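Kitchen help + counter person wanted, Lahtinen Lunch Room

Posting this quick between deliveries so excuse typos. We need **2 people** for the summer, starting in May. One mostly kitchen, one mostly counter, but you'll both do some of each. Place is small. 24 seats inside, a few more out back when its nice.

We do soup, open sandwiches, a hot plate that changes daily, cardamom buns till they run out. Breakfast is coffee and buns only, no eggs, please stop asking for eggs.

## Kitchen

- In at 5:30 a.m. Yes really. Out by 1:30
- Buns first, then soup base, then whatever Kauko has on the list by the walk-in
- Peeling. Lots of potatos
- Dish pit when it backs up
- Receiving - check the produce against the slip, sign, put away cold stuff first

Experience nice, not required. Must be OK lifting a 50 lb flour bag and OK standing all shift. Food handler card needed within your first month, we pay for it.

## Counter

- 7 a.m. to 3 p.m.
- Register, coffee, bagging to-go orders
- Phone orders from the offices up the hill, they all call at 11:15 and they all want it at noon
- Wipe tables, restock napkins, keep the water jug full
- Closing count with Märta

You need to be decent at mental math and fine with regulars who talk. If you speak some Swedish or Finnish, great, half the morning crowd will love you. Not needed.

## Pay and the rest

$3,615 a month before taxes, full time, same for both jobs. Tips split evenly by hours, paid out in cash end of week. Free lunch every shift, and leftover buns go home with whoever wants them. Two aprons supplied, you wash them. Closed-toe shoes, non slip, you buy those.

Parking behind the building is tight. Bus 133 stops across the street, first one gets in at 5:12 so it does work for the kitchen shift.

Season runs through the end of September. Might turn into year round for one of you, can't promise. If you have a vacation already booked tell us up front, we can usually work around a week. 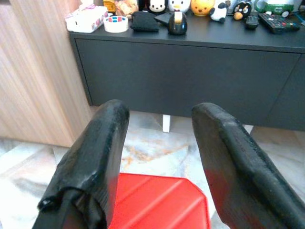
## How to apply

Come by after 2 p.m. when the rush is over and ask for Märta Blomqvist or Kauko Koskela. Bring a phone number for someone you worked for before - a teacher or coach is fine if its your first job. No resume needed, a half page about yourself will do.

If we like you we'll ask you in for a paid trial shift, four hours, and let you know the next day either way. Under 18 is OK for counter only, with a work permit.

Please don't call during lunch.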